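Review: Dromen Bench Arm Kit, Assembled in a Shared Workshop

The Villalba workshop purchased the Dromen kit for its members' automation bench in December. Assembly was carried out by Idrisa Kombo and Jyoti Shukla, and the following assessment reflects their notes.

The kit contains 135 parts, excluding fasteners. The printed manual runs to 68 pages and is generally clear, although the wiring chapter refers to a connector that was not supplied. Remell, the distributor, sent a replacement on request. Mounting the base required longer bolts than those provided.

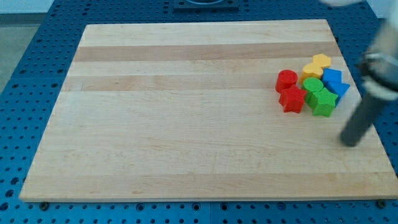
Calibration is the weakest part of the product. The software asks the user to touch off at several points and gives no indication of which point has failed – the entire routine must then be repeated. Ms. Shukla recommends saving the settings after each successful run. Once calibrated, the arm was used for pushing exercises with small shaped blocks, which suit beginners well.

The price of $956 is acceptable for a shared facility and high for a single household. Noise is moderate. The power supply becomes warm during long sessions and should be kept clear of the bench wall.

The workshop recommends the kit to groups with at least one member experienced in wiring. Bookings for the bench may be made through Mebrat Nigatu.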